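Molby Notebook
Search this site Search Go
January
By the Molby Notebook editor

Two arms, one whiteboard and a lot of patience: talking with Flurina Lüthi

I'd been meaning to call Flurina Lüthi ever since a friend sent me the Trullimix write-up with the message "read the part about the whiteboard." So I read the part about the whiteboard, then I read it again on the bus, and then I wrote to her and asked for an hour. She gave me almost two (thank you, Flurina!), most of it with a cup of coffee going cold next to her keyboard.

She works at the Brarnotholm lab, where a small team is trying to get a pair of robot arms to handle flat, awkward things together. The job I wanted to hear about sounds like nothing. A little whiteboard lies crooked on a table. The arms have to take hold of it, one at each side, and turn it until it's square with the table edge.

"I know, I know," she said when I laughed. "My mother asked me the same thing. She said, you went to school for how long?"

But the part that got me hooked is the writing. The team found that what's written on the board matters a great deal to the robot, even though it has no business mattering at all. A word in red marker has nothing to do with where the edges are. You and I would ignore it. The first version they trained did not.

"It had learned that the board was where the red was," Flurina told me. "All our early recordings had one word on them, always near the top. So it used the word like a handle. Give it a blank board and it was lost. It would hover over the table like somebody looking for their glasses."

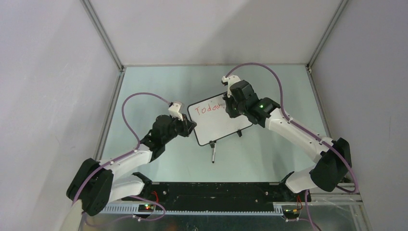
ROBOTS & RESEARCH

So what do you do about that? The obvious answer is to record more, and they did some of that. But Flurina is pretty firm that more of the same wouldn't have helped much.

"You can record the same word all winter," she said. "You end up with a robot that is very, very sure about the same wrong thing."

Trullimix is the name for what they did next, and the idea is simple enough that I could explain it to my neighbor, which I did, over the fence. You start with a board with "Today" on it and record a person steering the arms through the whole job. Then you add to the writing and record again, keeping the board at close to the same tilt. Then more writing, or different writing, or none. When it's time to train, the recordings go in as matched sets, so the robot keeps meeting the same job with different words on top. The only thing that stays useful from one to the next is the board itself – its border, its corners, the way it's lying.

They ended up with 1100 recordings. I asked whether somebody had sat down and planned all the wording, and she got a little embarrassed.

"There was a list. Then there was whatever came into your head after lunch. I wrote a lot of beginnings of sentences. 'Today bring' was one of mine, and people kept asking me, bring what?"

I asked bring what. She said she still hasn't decided.

The marker is part of it too, by the way. It stays on the table by the board, and the arms are supposed to leave it alone. Flurina likes having it there. If you clear away everything except the thing you care about, she says, you've made the problem easier than any desk she has ever owned.

We got onto steering, which I'd pictured as something like a video game. She says it's closer to carrying a couch with another person, except that the other person is your own left hand. Both arms have to arrive at more or less the same moment. If one gets there early and pushes, the board slides or swings and you're chasing it. She was terrible at this for the first month and she has kept the recordings to prove it (they aren't in the training set, she was quick to add).

"The right arm is always the one I forget," she said. "I'm left-handed. You can see it in the data. If I had done all the recordings, we'd have a left-handed robot."

That's one reason they split the work between two operators. The other was her colleague Hollenstein's opinion that she talks to the arms too much while she's driving them. She didn't deny it.
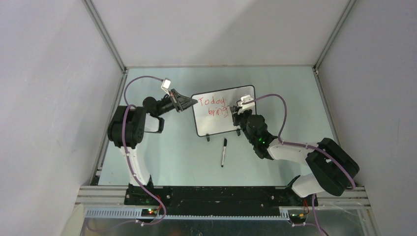
What came out of it

The test was run with words the robot had never been shown, picked by people outside the team. With the matched sets, the arms squared up the board in 81 percent of the tries. I asked how she felt when she saw that number and there was a long pause.

"Relieved? And then right away annoyed about the rest."

The rest, mostly, are boards lying at a steep angle, where one arm has to reach across farther than it likes to. The words don't seem to have much to do with those misses anymore, and she takes that as the real result. The failures moved. They used to be about seeing and now they're about reaching, and reaching is a problem she knows how to complain about.

She was careful to say how small this is. It's one kind of board, on one table, under the same lights. Somebody could swap in a board with a bright border tomorrow and she wouldn't want to bet on what happens. They haven't tried it with printed paper yet, or with writing that runs right out to the edge, and that second one worries her more.

I wanted to know what's next. Trays, she thinks. Picture frames, maybe, if they can find some without glass. Hollenstein wants to do books lying open, and Flurina thinks Hollenstein is out of his mind.

Before we hung up I asked if she had a whiteboard at home. She does, on the side of the fridge. It's been hanging crooked since she moved in.

Contact the editor | © Molby Notebook | Back to top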